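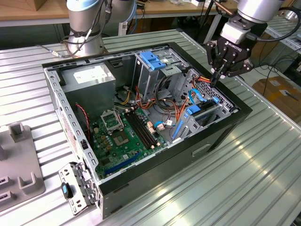 Jondavon adds robotic cells to computer teardown line

Jondavon has commissioned two-arm robotic cells at its Brunent electronics recovery centre, where retired desktop towers are dismantled for parts and metals. The cells work on open cases and handle drive cages, cables and power supplies. The centre processed 3,165 towers in January, 779 of them through the new cells.

All 73 bench technicians keep their positions. Each has been offered paid training in cell operation, fault recovery and gripper maintenance. Battery removal and data-security sign-off remain manual tasks.

"The repetitive wrist work is what we wanted off the benches," said Wilmer Ríos, operations manager. "Technicians now set up the fixtures and deal with the exceptions – bent rails, seized latches, odd case models."

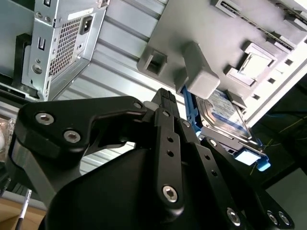

Next stage

Trials on drive caddy release will continue through winter. Staff will review the cycle settings after the first 100 shifts.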